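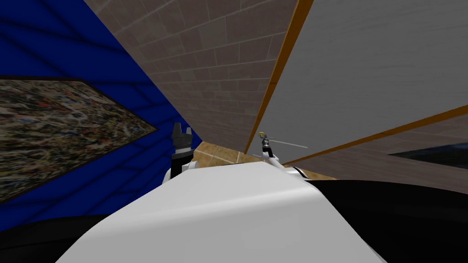
1. Rules for simulated runs, second draft

From: Haiyan Guo
To: simulation practice list
Subject: Re: Second draft, camera views and open grippers

Hello all,

I read the draft from Xiuying two times and I tried it on our own two-arm scene. I answer only the parts where I have something to say. She wrote:

> Each run must keep both the head view and the wrist view.
> A run is complete when every camera has recorded from start
> to end. The tilt of the head view must be written down in
> degrees, and it may not change inside one batch.
> Xiuying Gu

I agree with the first sentence. With the second I have a problem. At Stivum we had a batch of 2152 runs where all cameras recorded to the end, and in 42 of them the wrist view never had an object between the fingers. By the rule they are complete. For training I would not call them useful.

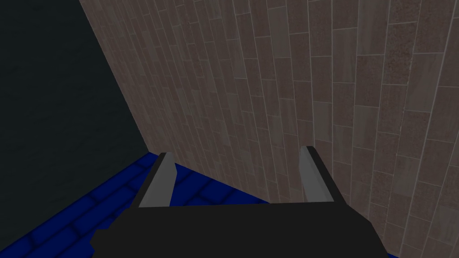
So I propose to add one more label, "open, nothing held", which the reviewer sets for each part of a run. It costs little time. The Qin viewer already lets you mark a start and a stop, and Asier told me the export keeps such marks.

About the tilt: please keep this rule as it is. A strongly tilted head view is acceptable to me — the person who reviews only has to know it before, so that slanted walls are not reported as a fault of the renderer.

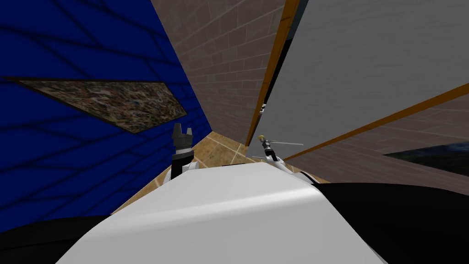 2. Naming of left and right

The draft does not say from whose side we count. I ask for the robot's side, always, also in the wrist views. In the Vultport files both ways are mixed, and I spent most of June repairing them.

For the wrist view we should also say what "open" means. My suggestion: the two fingers stand apart and the background can be seen between them. If one finger hides the other, the reviewer writes "unclear" and does not guess.

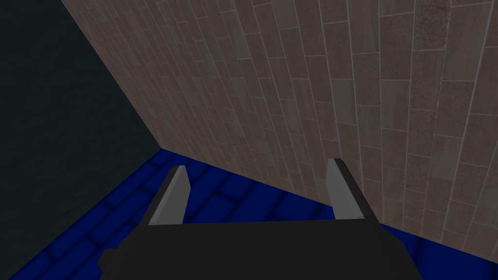

Wrist view, gripper open, nothing held.

I would like to have a check by a second person for 10 runs in each batch. Is this too much for the smaller groups? Please answer on the list and not to me alone.

Best regards,
Haiyan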